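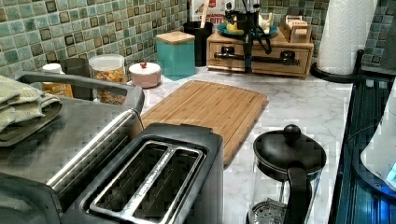

Curkness to Open 30 Furnished Monthly Apartments in Former Leitão Glove Factory

FLATAU, April 27, 2025 – Curkness, an operator of furnished apartments rented by the month, said it will open its next property in September in the former Leitão glove factory on the east side of Flatau. The building will have 30 apartments, a shared laundry, a ground-floor workroom and a small public courtyard facing Canal Street. Reservations for stays beginning in September are open now.

The property will be called Curkness Leitão. It is the company's first in Flatau and its first in a building that was not already residential. Curkness signed a long-term lease with the building's owner last year and is paying for the interior work itself. Jalleck, a general contractor with experience in older masonry buildings, is handling the construction.

Curkness was founded in 2000 and rents mainly to people who need a place for longer than a hotel stay and shorter than a standard lease. Its guests include traveling nurses, families between houses, people on temporary work assignments and relatives of hospital patients.

"We kept hearing from the same kinds of people in Flatau," said Junhao Lei, director of new properties at Curkness. "Nurses on a contract at the medical center were driving in from two towns over. Families who had sold one house and were waiting on another were paying nightly rates. The Leitão building is a ten-minute walk from the hospital and it had been sitting there."

The apartments

Of the 30 apartments, 18 are one-bedroom units and the rest are studios. All of the one-bedroom units are on the upper floors. The studios are divided between the ground floor and the rear wing, which was added to the factory after the main building was finished and has lower ceilings.

Each apartment comes with a bed, a sofa, a table and chairs, a desk, window shades, linens and towels. Kitchens have a full-size refrigerator, a cooktop, cookware, dishes and small countertop appliances for everyday cooking. Full ovens are provided in the one-bedroom units. Studios have a toaster oven.

Heat, water, electricity, internet service and trash pickup are included in the monthly rate. Parking is not included, and guests can rent a space in the lot behind the building on a monthly basis. Street parking on Canal Street requires a city permit, and Curkness will give guests the paperwork they need to apply for one.

Cats and dogs are allowed in the ground-floor studios with a one-time cleaning fee. Smoking is not allowed anywhere in the building or in the courtyard.

Lease terms and rates

The minimum stay is one month and the maximum is 18 months. Guests who want to leave early can do so with 30 days' written notice and without a penalty, provided they have completed their first month. Guests who want to stay longer than they first planned can extend at the same rate if the apartment has not been promised to someone else.

Studios start at $2000 a month. Rates for one-bedroom apartments depend on floor and size and are listed on the Curkness website. The company does not charge an application fee. A security deposit is due at booking and is returned by bank transfer after the apartment is inspected.

Curkness is setting aside 6 of the studios for people with a family member being treated at a hospital in the Flatau area. Those units will be rented at a reduced rate, and the one-month minimum will be waived. Applicants will need a letter from the hospital's social work office. The company has run a similar arrangement at another of its properties and said the terms in Flatau will be the same.

"When somebody's kid is in the hospital they can't tell you what date they are leaving," Lei said. "So for those apartments we don't ask."

Work on the building

The Leitão factory made leather work gloves and, later, lined winter gloves for mail-order companies. Production stopped several decades ago. The building was then used for furniture storage, and for a time the ground floor held a dance studio and a print shop. The upper floors have been empty since the storage company moved out.

Jalleck began work over the winter with the roof, which had been patched many times and has now been replaced. Crews then repaired brickwork on the north wall and put in a new main stair. The old freight elevator could not be brought up to the current code and has been removed. A passenger elevator is being installed in the same shaft and will serve every floor of the main building. The rear wing has only studios on one level and will be reached by a ramp from the courtyard.

The large windows on the Canal Street side are being kept. Their steel frames were taken out, stripped and repainted off site, and are going back in with insulated glass. Windows in the rear wing were in worse condition and are being replaced with new ones of the same size.

The factory's maple floors will stay in the upper apartments where enough of the wood could be saved. In several units the boards had been damaged by oil from the stitching machines, and those rooms will get new flooring. Jalleck is adding a layer of sound insulation below the floors throughout the main building.

The painted Leitão sign on the side wall is faded but still readable from the street. It will be cleaned and left as it is. Curkness will put its own sign by the entrance and nowhere else on the exterior.

Interior work is scheduled to finish in late summer. Furniture delivery will follow, starting with the top floor.

Workroom and courtyard

The ground floor of the main building will have a workroom for guests with desks, a printer and two small rooms with doors for phone and video calls. It will be open at all hours to anyone staying in the building and will not be rented to outside groups.

The laundry is next to the workroom. Machines are free to use. Lei said the company had planned at first to put a washer and dryer in each apartment, and gave up the idea when the plumbing drawings showed how much floor would have to be opened up.

The courtyard was the factory's loading yard. The asphalt is being taken up and replaced with brick pavers and planting beds, and there will be benches and a bike rack. It will be open to the public from morning until dusk. A gate between the courtyard and the rear wing will stay locked, and guests will be able to open it with the same key that opens their apartment.

Deliveries for the building will come through the parking lot entrance so that trucks do not need to stop on Canal Street. Curkness agreed to this after a meeting with neighbors, several of whom had asked about early-morning noise. Trash pickup will also take place from the lot.

Hiring

Curkness will hire a property manager, a maintenance technician and a housekeeping crew for the Flatau location. All are year-round positions. The property manager will start in midsummer and will work from a temporary office on the ground floor until the building opens. Applications are being accepted through the company's website, and experience in hotels or apartment management is helpful but not required for the housekeeping jobs.

The company said it will buy mattresses and linens from its usual suppliers and is looking for local businesses to handle snow removal, window washing and care of the courtyard plantings. Businesses that want to bid on this work can write to the Flatau project office.

Reservations and tours

Reservations can be made on the Curkness website or by phone. A floor plan of each apartment type is posted online. Guests booking before the building is finished will be assigned an apartment type and a floor, and will receive the apartment number before they move in. If the opening is delayed, anyone with a reservation can cancel for a full refund of the deposit.

Tours will start once the elevator has passed inspection. Until then, the building is a construction site and is closed to visitors. Employers and staffing agencies that want to reserve several apartments should contact the company's group desk, which can arrange a single monthly invoice.

About Curkness

Curkness owns and operates furnished apartments for stays of a month or longer. The company began in 2000 with one converted duplex and manages its properties with its own staff. It is privately held.

About Jalleck

Jalleck is a general contractor that works on the repair and conversion of older commercial and industrial buildings. Its recent work includes a former seed warehouse and a school building that is now used as offices.

Media contact

Curkness Press Office
Attention: Flatau project
Interviews with Junhao Lei can be arranged on request. Floor plans and historical photographs of the Leitão factory are available to news organizations.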